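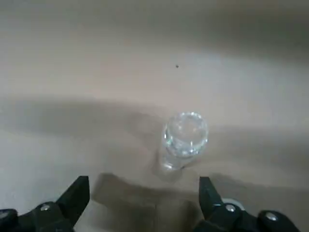
A clear plastic bottle on a table, between the open fingers of a two-finger gripper.

Brekke opens equipment planning service for small packing and bottling sites

Elwood, 2019-01-09 – Brekke has opened a planning service for firms that want to buy their first robot arm and need a full budget before they speak to suppliers.

The service is run from the company's Elwood office and is aimed at sites with fewer than 300 staff. Customers receive a written plan covering the arm, gripper, guarding, floor work, training and spare parts, with costs spread over 5 years.

"Most of the quotes we are shown cover the arm and little else," said Asuka Sasaki, head of planning at Brekke. "The gripper gets a single line, and then the customer finds that their product is clear, or light, or easily crushed, and the line has to be rewritten."

Clear plastic bottles are part of the standard set of items used in the gripper assessment. They show little more than a bright rim and thin edges against a pale surface, and buyers are advised to ask for trials with their own containers, under their own lighting, before signing an order.

Brekke ran the service as a pilot from July with 17 firms. The plans drawn up in that period listed almost 201 separate items of equipment. Fingers, mounts and cables were the items most often missing from the customers' first budgets.

Eren, a drinks packer based in Muswood, took part in the pilot. "We moved the purchase back by a quarter and put the money for trials in first," said Nazar Dovhaniuk, operations manager at Eren. "The finance side was happier with that – they could see what each stage was for."

Plans are charged at a fixed fee, agreed after a first site visit. Brekke does not sell arms or grippers and takes no commission from suppliers.

Site visits can be booked through the Elwood office.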